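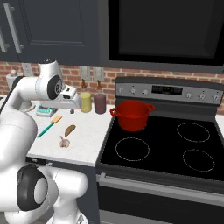
I look after the simulated kitchen cell for our little group (we call it Turka), and since I moved the arm's base the gripper has been coming in wrong. It's off by 19 mm, always toward the back wall. The white fingers ought to stop well short of the yellow bottle with the brown cap, and now they hang over the counter just to the left of it. The joint readings look fine to me. I've reset the scene more times than I'd like to admit - any ideas where to look next?
posted by Grastberg

Oh, I feel for you, I lost most of July to something like this! When you move a base, the old base-to-counter transform can stay cached, so the planner still thinks the arm is bolted where it was. Clear the cache, reload the scene, then send the arm home and touch off on 3 fixed points. I'd use corners of the countertop for that and leave the garlic and the spatula alone, as loose things can get shuffled at every reset. If it's still off after that, check the tool offset - mine was out by 25 mm once, all from one typo.
posted by Quansah

Had same thing. Reinstalled, went away.
posted by flurkgate_2253

Cache it was, thank you both so much! Touched off on the corners and she's landing right where she should.
posted by Grastberg

Filed under: Robot Arms > Setup & Calibration > Simulation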